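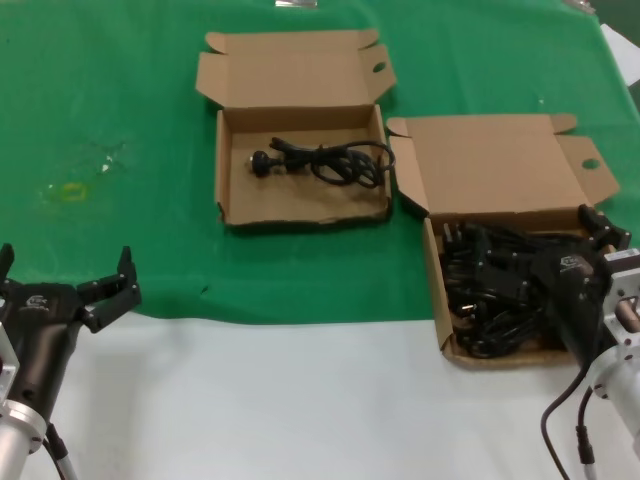 Hanging a nest box for wrens and chickadees

Late winter is the time to get a box up, before the birds start house hunting! I put mine up on a mild afternoon and had a wren poking his head in by breakfast the next day.

Pick the right spot
Wrens like to be near brush or a hedge. Chickadees want a few trees around and a clear path to the door. Five to ten feet off the ground suits both. Turn the hole away from your worst weather – on our hill in Vasholm that means facing east.

Keep the hole small
An opening of 1 1/8 inches lets both birds in and keeps house sparrows out. Skip the perch. Small birds cling to the wood just fine, and a perch only helps the bullies.

Rough up the inside
If the front panel is smooth, score it below the hole with an old screwdriver so the chicks have something to grip on the way out. Drill a few drain holes in the floor too, and leave the inside unpainted.

Something soft for the floor
Chickadees love an inch of wood shavings (not sawdust, it packs down when it gets damp). Wrens bring their own sticks, and oh my, do they bring sticks! Helmi Rautiainen emptied one of hers in November and filled a whole bucket.

Clean it out
Wait until you're sure the last brood has gone, then put on gloves and a dust mask, lift out the old nest and scrub with hot water. Let the box dry with the door open before you close it up again.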